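Cleaning and sorting a big metal parts bin

6 min read

I've put this job off since April, so if you're reading this with a bin you can no longer see the bottom of, we're in the same boat. Mine is the big gray metal one with the sloping sides, and I love it (it's tough, it doesn't crack in the cold, and I can throw anything at it). The trouble is that I do throw anything at it. Little packages, loose caps, the plastic thing that came with the other plastic thing. By the time I got going last week I was buying stuff I already owned, which is how I ended up with two of the same Çetinkaya hose fitting, neither of which fits my hose.

You'll want a free afternoon. It took me 135 minutes including a sandwich.

What I used

- a bucket of warm water with a squirt of dish soap
- two old cotton rags and a soft brush (an old toothbrush for the corners)
- a dry towel
- a roll of masking tape and a fat marker
- an old bed sheet for the floor
- whatever small boxes you have. I used the Flultier stacking ones but shoe boxes are great for this!

Step 1. Get everything out

Spread the sheet on the floor and take things out by hand. Please don't tip the bin. I tipped it the first time I ever did this and spent the evening on my knees with a flashlight looking for a spring. Heavy things first, then the bags, then scoop up the small stuff from the corners with a dustpan.

Clear packages go in their own heap right away. They catch the light so badly that you can't tell what's in them until you've got each one flat in your hand, and they love to hook onto each other.

Step 2. Wash the bin

Wipe it dry first to lift the grit, or you'll be rubbing it into the metal. Then soapy water, top of the walls down to the floor, and finish with the seams where the sides meet. The seams are where all the crud lives. I go along them with the toothbrush and then a rag wrapped around a butter knife.

Skip the steel wool. I went at a cloudy patch with it years ago and all I got was a cloudy patch with scratches in it. If a mark doesn't come off with soap and a bit of patience, leave it alone, it's a bin.

If yours has a drain hole, poke it clear with a chopstick and dry around it well. Then towel the whole thing and leave it for half an hour before anything goes back in.

Step 3. Sort on the sheet

My friend Leidy Cusi got me onto this and I was skeptical, but she's right. You only need 3 heaps: use it, might use it, and why do I have this. Don't sort by what a thing is yet, you'll get bogged down deciding whether a cap is hardware or plumbing. Go fast. If you have to read the label twice, it's a "might."

The last heap goes straight in a bag and out to the car. I take mine to the swap shelf at Porndale, and I try very hard to come home with nothing (last time: a lamp).

Step 4. Open the packages, or don't

I used to unwrap everything because it takes up less room. Now I keep small parts in their packaging and write on a strip of tape across the front, nice and big. Crinkled plastic is impossible to read through, and the printed codes are no help at all. I had a Kesard 3005 and a Kesard 3171 side by side and I could not have told you which was the gasket. So now one says GASKET and the other says NOT THE GASKET, and I'm very happy.

Anything with a torn package gets a zip bag.

Step 5. Put back less than you took out

Small boxes go along one side, labels facing up. Tall or round things stand on their ends if they'll stay that way, with the open end up so nothing gets lost inside. Bright things can go anywhere since your eye finds them. Dark little things on a gray floor vanish, so box those first.

Then leave some of the floor bare on purpose. I keep one half for new arrivals, and when they start creeping across to the other side it's time to get the sheet out again.
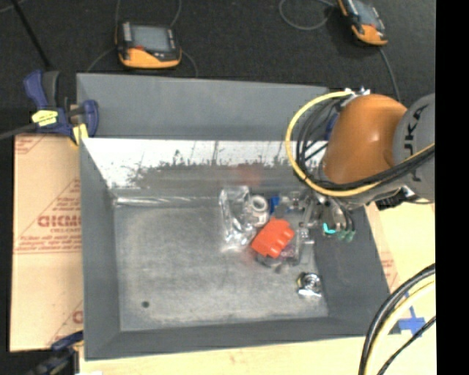
I do a five-minute version every couple of weeks now, just pulling out whatever has landed loose and taping a name on it. If you've got a better way of dealing with round lids, please tell me in the comments, mine roll off everything I set them on.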